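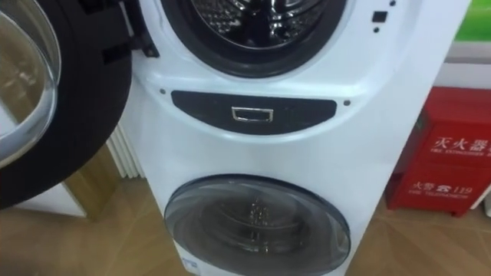

Hi all, it's the Tirgate Robotics Club corner again, and yes, we're still on laundry! I know I said in June we'd have moved on to dishes. We have not moved on to dishes. The upper washer door has eaten most of our summer and I've grown kind of fond of it.

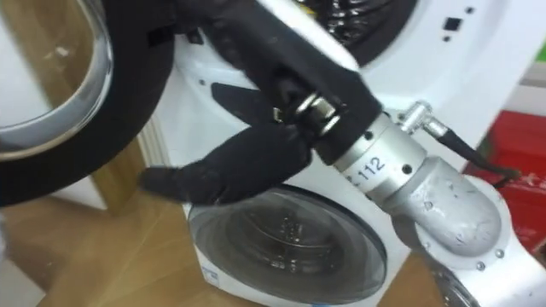 Our big argument this month was over fingers. Half the club wants to hook the door with one finger and pull, the other half wants a proper grip with the whole hand. I'm on team one finger (sorry, everybody). With the black glove on and a single finger stretched out like that, I think we've got a decent shot at reaching behind the rim without bumping the rubber seal. We've logged 72 tries so far and I'd love to hit 1,000 before the Hilteo
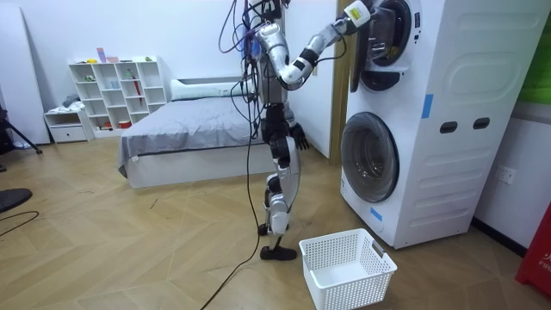 student challenge, though my teammates laugh when I say it out loud. Cable wrangling is next on my list, and then we start on the basket, which I'm secretly more excited about than the door. Picking up a sock sounds so easy until you try to write the code for it! 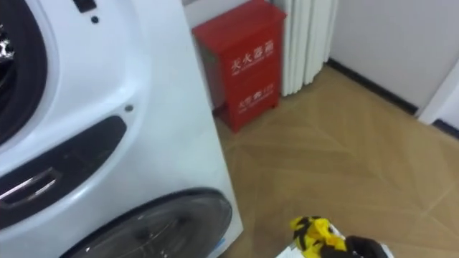

The stacked washer, top door and bottom door

We have room for 2 new members on the Belhaj team, no experience needed. Come by and bring snacks.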